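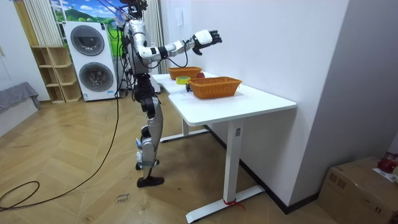
Sorting table, laundry room at Curkavdale
27 Sep 2025 | By Stela Iordache
Reading time: 2 min

We use cookies to remember your settings. Accept | Manage

The white table went in next to the washer and dryer in March. It now gets used for sorting whatever comes into the house – mostly groceries and packing supplies. The baskets are woven wicker and came from Skuridura as a set of 2.

The far basket sits near the end of the table and the other one closer to the front edge. Tape goes between them.
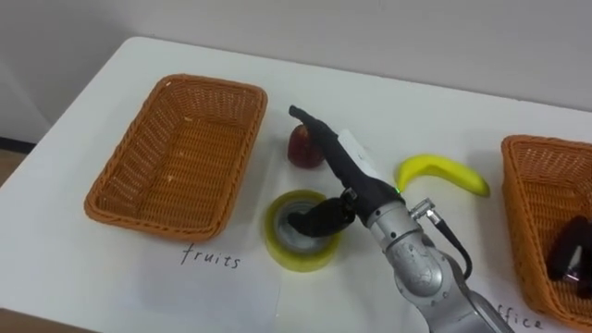

Labels are plain paper and black marker, laid flat on the table so they can be swapped. "fruits" is for apples and anything else that keeps on the counter. Farzana Jayasinghe wrote the first ones and we have kept to lower case.

Packing tape is stored flat. Crumbs get into the weave, so the baskets are turned over and tapped out before they are filled again.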